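Key rack keeps pulling out of plasterboard wall in hallway

Posted in Walls and Fixings by Emurberg

I rent a ground floor flat in Maltmont and the hallway walls are all plasterboard on what I think are metal studs. I want a key rack by the front door. The first one came off after a month and took two ragged holes with it. The replacement went up a bit further along with the yellow plugs that came in the packet, and by Wednesday it was already leaning forward at the top.

It is a plain board with black pegs under it. It does not carry much, mostly single sets on a strap or a fob, plus a bag now and then when I come in with my hands full. 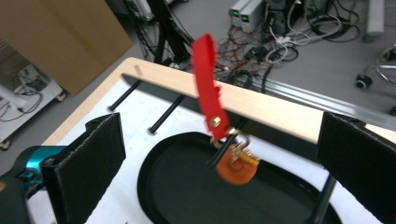 Prurnberg: Stop hanging the bag on it. I know you said now and then, but a bag with a laptop in it gets dropped on the peg, not placed there, and that is what works a plug loose. Keys on their own would hardly trouble it.

Fair point, and I will stop. But I would still like it fixed so that it would survive a visitor doing the same. The gap between the studs seems to be 400 mm and the rack's screw holes are 355 mm apart, so I can get one screw into a stud but never both. Do I need different plugs, or is there another way? The landlord is fine with small holes as long as they are filled when I leave.

Posted by Llorente

The plugs in the packet are made for brick. In plasterboard they have nothing to press against except a thin layer of paper and gypsum, so they crumble it and slide out. Throw them away.

With your measurements I would do this. Find the studs properly first. If they are metal, a small strong magnet will stick where the screws go in. Then get a length of planed softwood longer than 400 mm, sand it, paint it the same colour as the wall and screw it into both studs. For metal studs you want fine thread drywall screws and a slow drill speed. Once that is up you can screw the rack to the softwood wherever you like and the 355 mm spacing no longer matters.

If you don't want the extra board, put one screw in the stud and use a spring toggle at the other end. A spring toggle needs a bigger hole, so check that the back of the rack will cover it. You will also lose the wings inside the wall when you take it down - they just drop into the cavity.

For the old holes, cut away the loose paper with a sharp knife, push any raised edge inwards, fill in two goes and leave it overnight between them. Do not try to reuse a hole that has already failed, even with a bigger plug. Keep the new fixing at least 7 cm away.

Posted by Maltmont_Tenant

just use the sticky strips, mine has been up 6 months no problem. clean the wall first. They say up to 2 kg or something on the packet but I wouldn't go near that

Posted by Prurnberg

Sticky strips are all right on gloss or tile. On matt emulsion they tend to bring the paint off with them, and then you have a patch to fill and paint anyway, so a renter saves nothing.

The other way round it is to give up on the wall. I had the same trouble in my last place and in the end I put a shallow tray on the table nearest the door. Pick one with low sides so you can see what is in it, and stick felt dots underneath if it slides.

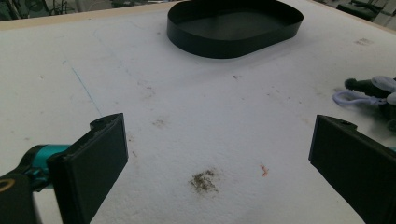
Black oval tray on a white table

The drawback is that it fills up with receipts. Empty it once a week.

If you do go back to the rack, I agree with Llorente about the length of softwood. Drill pilot holes in it before you take it to the wall, and check with a level, as the skirting in these flats is often out and you can't judge by eye from it.

Emurberg

Thanks all. The magnet found the studs straight away. I will get the timber at the weekend and use fine thread screws. Does it matter if it is primed before painting, or will two coats of the wall emulsion do?

Llorente

Two coats will do indoors. Dab knotting solution on any knots first or they will show through yellow.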